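Home | Notebook | Materials | People | Contact

Filed under: Notebook / Cotton / Shrinkage

5th April

Second round of the shrinkage test on the Prakby cotton. The first round was in January and I never wrote up the pressing step properly, so I am starting over with fresh squares from the same roll.

Cut the squares at 300 mm and marked the warp direction in pencil on one corner. Overlocked the edges with the Nerner thread. Last time the edges frayed badly and I was guessing where to measure from.

Washed 4 squares warm, 2 cold. Same powder for both, half a scoop. Spun at the low setting and laid flat on the rack, no pegs.
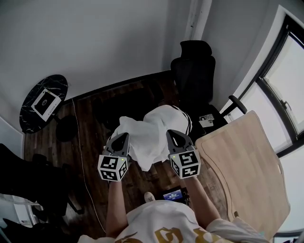
Warm squares came out 12 mm short in the warp. Weft hardly moved. The cold ones I could not tell apart from the unwashed control with the steel rule, so I want the calipers for those before I put down a number.

Pressing: I measured before and after this time. A dry iron does nothing much. Steam pulls the cloth back out a little if you lean on it, and that probably explains the odd figures in January. From now on we measure before pressing and write that on the sheet.

Nkrumah Ansah asked whether the Gruvby linen should go through the same wash. Yes, but separately. It sheds, and the lint ends up on everything.

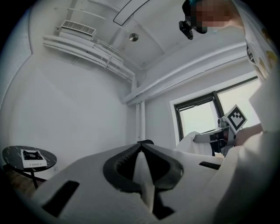

Textile Workshop, Materials Testing Group

To do:
- calipers back from the metal bench
- cut the linen, same size, same pencil mark
- one square through repeated warm washes to see if it keeps shrinking or stops
- reorder thread, the cone is nearly done

The Macedo pattern has to wait for this. If the warp figure holds I will add the allowance to the body length and leave the width alone. Sleeves I have not thought about yet.

Comments

N. Ansah: Linen is on the shelf by the door, still folded. Check the roll end for the selvage before you cut.

weftside: We get more shrinkage than that on ours, but we tumble dry. Did you try it?

benchtwo: Calipers are in the top drawer. Please put them back there.

Previous entry | Next entry | Back to top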